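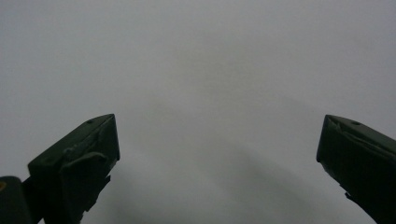 *Plain light gray surface, paler toward the top and upper left, with soft shading low in the center.*

# Dotstead Surfaces

Dotstead Surfaces is a reference set of household walls, ceilings and sheets, maintained by Fimska. The current release contains 68 entries from 13 rooms.

## Labels

- `tone`: general color of the surface
- `shading`: position and softness of darker areas
- `marks`: visible pattern, seam or text, or `none`

Surface type is left blank where it cannot be determined from the picture alone. Entries with disputed labels are reviewed by 2 readers.

## Contact

Corrections should be addressed to Felicja Stępień at Fimska. Replies are issued within 30 days.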